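Let me turn the lights on without an account

I bought a desk lamp in February. It is a decent lamp, made by a company called Plirness, and it has a dimmer on the base that goes from very faint to too bright. To make it remember the setting I like, I had to install a phone app, give the app an email address and wait for a code. The app was 92 megabytes. The lamp has one bulb.

I don't think Plirness is a bad company. I have owned a Koivisto keyboard that wouldn't save a key change unless its helper program was signed in, and a Zivonico webcam that reset its colour every morning for the same reason. In each case the hardware was fine. It was the program that came with it I couldn't stand.

My argument is a small one. If a gadget sits on a desk and does a job on that desk, its settings should be stored inside it and it should work with the network unplugged. Memory for a few settings costs next to nothing. Older gear managed it. I still use a Henau mouse with three side buttons that I programmed once, years ago, on a computer I've since recycled. It has moved through four machines and the buttons have kept their behaviour on all of them.

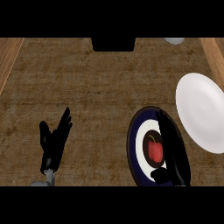 Gadget makers like to talk about the desk as a connected space, with every item on it talking to every other item. Mine don't have much to say to each other. What I want from a desk is a surface I can work on, and when I think of a good one it's mostly long brown wood, streaked dark and tan, with something black and rectangular up at the far end and the rest left for my elbows. Nothing in that plan calls for a login.

The usual defence is that accounts make support easier. Gonzalo Toledo, who repairs audio gear a few streets from me, told me he sees it the other way. People bring him speakers that play perfectly well but can't be set up, because the company has closed its sign-in server or the app has dropped off the store. He can replace a capacitor. He can't replace a server.

The other defence is updates, and I'll grant part of it. Anything on a home network needs security fixes. But a lamp that never joins the network doesn't need them, and I'd like to be offered that lamp. I would pay more for it, up to $100, and I paid less than that for this one.

Until then I read the manual before I buy. Most makers post them as a PDF, and if the first page of the setup section has a picture of a phone on it, I keep looking. It rules out a lot of products I'd otherwise have enjoyed. The Plirness is on its factory setting now, a bit brighter than I'd like, and the app is off my phone.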